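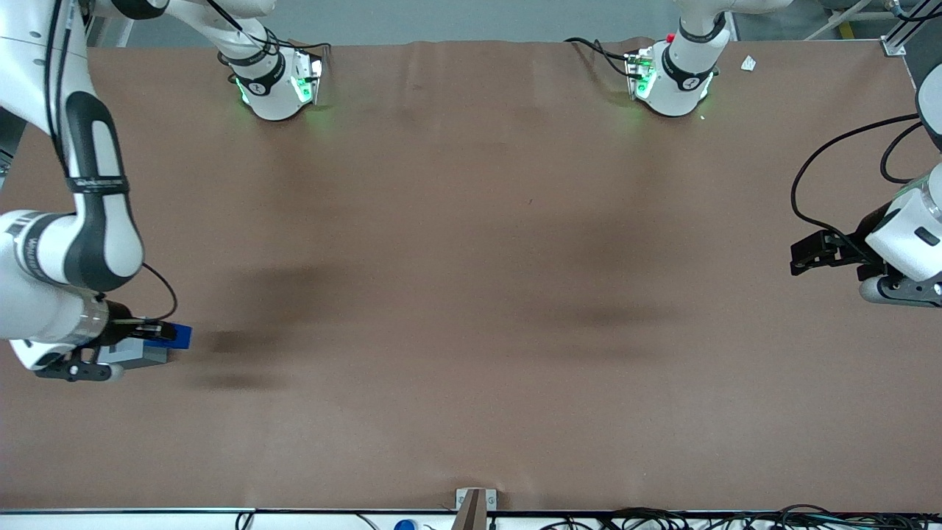 Photo: Aroha Henare / Nepia project notes

8/15/23

I promised in my last post to write about the recording work, and then I did not write for a long time. The reason is simple. When you record all day, you do not want to look at the same table again in the evening, also not on a blog. But today we passed 561 accepted episodes on Nepia, and I want to put down some things before I forget them.

For those who are new: Nepia is our small project for teaching two arms to work together. A person moves the arms from a second station, the computer saves the camera pictures and the joint positions, and later the model learns from these. One recording from start to finish we call an episode. We keep them in a storage program named Skivport, which is slow but has never lost a file of mine.

The brown cover on the table was a long discussion. I wanted white at first. With white, the camera changed its exposure each time an arm passed over, and the colors of the parts changed too. Brown is calmer. It makes wrinkles near the back edge, and I used to flatten them every morning with my hand. Now I leave them. The shadows of the arms are much stronger than any wrinkle, and the model must learn to live with shadows anyway.

In the current task the right arm holds a gray block together with a bright blue part, and the left arm waits on its side with the fingers a little open. Waiting is harder to record than I expected. A person who operates both arms likes to move both hands, so the waiting arm makes small nervous movements, and the model copies them very faithfully. In December we trained on a set like this and the left arm was shaking like it had drunk too much coffee. I had to throw away 183 episodes. It was a sad afternoon.

Since that time I have a rule for myself. I record 25 episodes, then I stop and watch all of them at double speed. If I see the same bad habit more than two times, I write it on paper and put the paper next to my keyboard. My paper of this week says "do not lift the elbow" and "close slowly".

Another question I get by email is how different the episodes should be. I think a beginner changes too much at once. I did this also. I moved the parts, the lamp and the order of the steps, all in one day, and when the result was bad I could not say why. Now I change the start position of the parts inside one batch, and the light only between batches. My colleague in Lositz does it in another way, he changes the light all the time and says it makes the model stronger. Maybe he is right, his set is bigger than mine.

The failed grasps I keep, but only if the operator recovers from them. A drop followed by a calm second try is a good teacher. A drop followed by panic I delete.

Next month I go to Kirkden for 20 days to record with their operators, who have never seen my task. I am curious how they will move. I will try to write from there, if the internet is good.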